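Fisum Hand Kit – README

Version 2 of the kit documentation. Last revised 18/05/2019. Replaces the notes that shipped with the November units.

1. Scope

This file covers the Fisum Hand Kit, a hand-held two-jaw gripper kit sold by Claltico for recording manipulation episodes in homes, and the sample set supplied with it. It does not cover the arm mount, which has its own file under mount/. Buyers who ordered the kit without the mount can ignore every setting that begins with arm_.

The kit was assessed by Jemberg over one loan period before this revision. Their corrections to sections 3 and 5 are merged. One open remark is kept in section 7.

2. Contents of the sample set

episodes/ 755 recordings, one folder each
calib/ jaw and lens calibration, one file per unit
labels/ object and outcome labels, plain text
tools/ playback, trim and export scripts
CHANGES.txt

Of the 755 episodes, 184 carry a second set of labels made without sight of the first. Use those to estimate label noise. They are listed in labels/double.txt and should stay out of training if you plan to report agreement.

3. Episode format

Each folder holds one video stream, one jaw width log and one metadata file. The jaw width log is in millimeters, with zero at full closure. Time stamps in the video and the log come from the same clock, so no alignment step is needed. Earlier units used two clocks – if your log has a column named t_host, it was made on one of them and tools/align must be run first.

Metadata fields:

site room type, free text
surface bed, desk, floor, shelf, other
items item names in the order they were entered
result placed, dropped, abandoned, unclear
pad pad set in use, see section 4
note optional

The result field is filled in by the operator at the end of the episode. "Unclear" is a valid value and should not be merged with "dropped". We made that mistake in the first export and the failure rate looked far worse than it was.

4. Pads

Finger pads are wear parts. The kit is rated for 2,000 closures per pad set, after which grip on film wrappers drops off. The closure count is kept by the logger and has to be reset by hand after a change:

tools/pads --reset

Do not mix an old pad with a new one. Uneven pads pull thin packets to one side, and the jaw width log will not show it.

5. Suggested first session

Run the calibration script with the jaws empty. Open fully, close fully, wait for the tone, repeat once. Then record a few short episodes on a hard surface before moving to a soft one. A bed or sofa gives under the finger tips, so the approach height learned on a desk will be wrong by a visible amount.

Choose items that differ in stiffness. Wrapped snacks are useful on this point: small, cheap, light, and sold in many shapes. Add one rigid item that is much taller than the rest and an open box or tray as a target. Keep the target inside the camera view when the jaws are at full width.

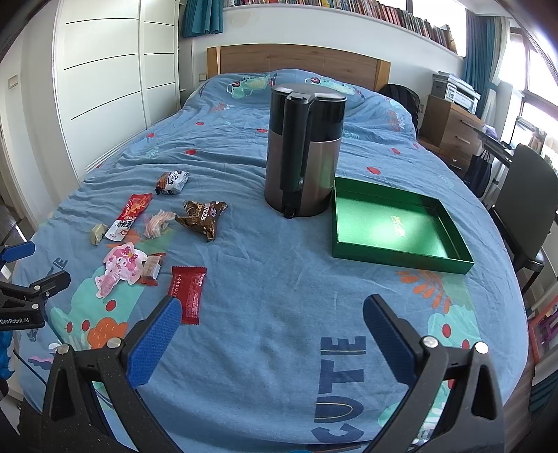
Bedroom layout, surface = bed. Snacks to the left, kettle at the center, open green tray to its right. Jaws wide open.

Tzavaras writes that the bed layouts were the hardest part of the set to reuse. Printed bedding confused their segmentation step, which kept returning cartoon shapes and lettering from the fabric as separate items. They asked for a matching set on plain covers, and for a field that says whether the cover is patterned.

The field is planned as cover_pattern, with values plain, printed and unknown. Existing episodes will be set to unknown until they are reviewed. A plain-cover set is not scheduled. Until then, mask by depth if you have it, or train on bed episodes only after the desk episodes converge.

6. Known problems

Shiny trays and brushed metal can produce highlights that the trim script reads as a scene change. Pass --no-cut to turn this off.

Jaw width drifts slightly during long sessions. Recalibrate at each battery change.

The export script fails on item names that contain a slash. Replace the slash with a space.

7. Open remark from the Jemberg loan

The grip handle was found tiring with the jaws held open for long periods. A lighter return spring is being tested – it lowers closing force, and the pad rating in section 4 would have to be measured again. Units already sold can be refitted if the spring is adopted.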